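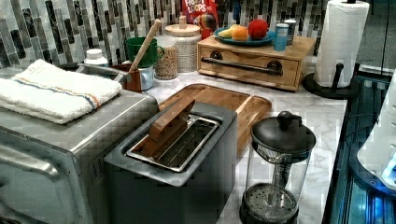

The breakfast counter is the hardest-working surface in most American homes, and it is seldom planned as carefully as the stove or the sink. Residents of Skurngate began to look at the matter more closely in June, when the Plidcombe Household Program opened its study of small kitchens in the district. The program asked households to consider which items they reach for before leaving the house, and where those items stand. A toaster oven, a two-slot toaster and a French press make up a common group, and each needs clear space of its own. The top of the toaster oven tends to become a shelf, often for a folded towel. The program advises that cloth be moved to a hook or a drawer before the oven is switched on.

The study drew 1,274 replies. Most respondents described counters that had filled gradually, one purchase at a time, with no decision made about what should leave when something new arrived. Replies from the older apartments near Russo Square often mentioned a shortage of outlets, and the toaster's place was usually settled by the length of its cord.

## A place for the plate

The program's guidance begins with the table or board where food is served. It recommends one large plate, kept out and used daily, with room beside it for a cereal box and little else. Color is treated as a practical concern. A strong blue or teal is easy for a child to find and easy for an adult to keep in the same spot.
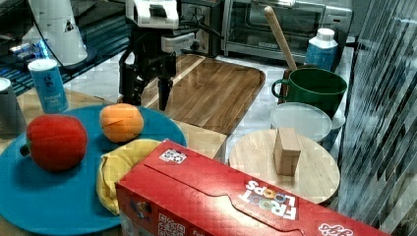 *A teal-blue plate with soft toy fruit, a wooden cutting board and a box of Froot Loops.*

Families with children under five were encouraged to set up the counter first with play food. A plush banana can be dropped or stepped on without loss, and children learn the order of the morning before real fruit is involved. Several parents wrote that the habit of returning each piece to the plate carried over to the rest of the kitchen.

## The back row

Storage along the wall drew the most comment. The program favors a single row of containers, with the items used every day toward the middle and those used once a week at the ends. Clear glass is preferred for powders and grains. A scoop should stay with its own box, and a mug or bowl in regular use may stand in the row with the jars.
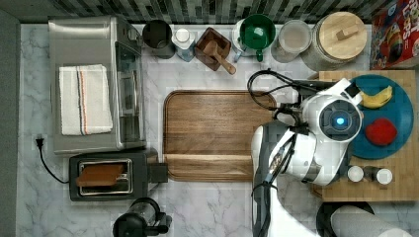

Depth matters as much as order. A counter with a row against the wall and appliances at one end can still offer a generous work area in the center, provided that small jars and bottles are not allowed to drift forward. The program suggests leaving a large cutting board in that space permanently. The board marks the area as reserved, and it is less likely to be covered with mail and keys.

Participants in the Bellaso building tested the arrangement for 30 days. Of the 15 households that took part, 13 kept the board in place for the full period. The remaining two returned it to a cabinet - both have counters that also serve as the family desk.

## Wood, stone and steel

Questions of care followed. Marble should be wiped soon after contact with coffee or fruit juice, and abrasive powders should be avoided. Wooden boards should be washed by hand, dried upright and oiled when the grain begins to look pale. Steel surfaces show fingerprints but respond well to a soft cloth and a small amount of dish soap.

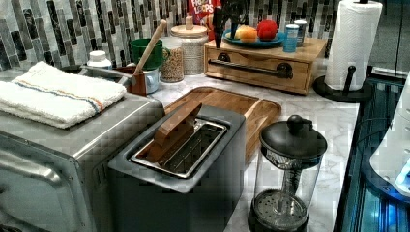 Toasters call for separate attention. Crumbs should be emptied weekly, with the appliance unplugged and cool. Wooden utensils belong in a crock within reach of the work area and should be kept out of the slots whenever the toaster is plugged in. The mesh filter of a French press should be taken apart and rinsed after each use, as fine grounds collect between the layers.

The full guidance, with a one-page planning sheet for counters of different lengths, will be available at the Skurngate branch office from October 25, 2024. Households that wish to join the next study may leave their details at the front desk.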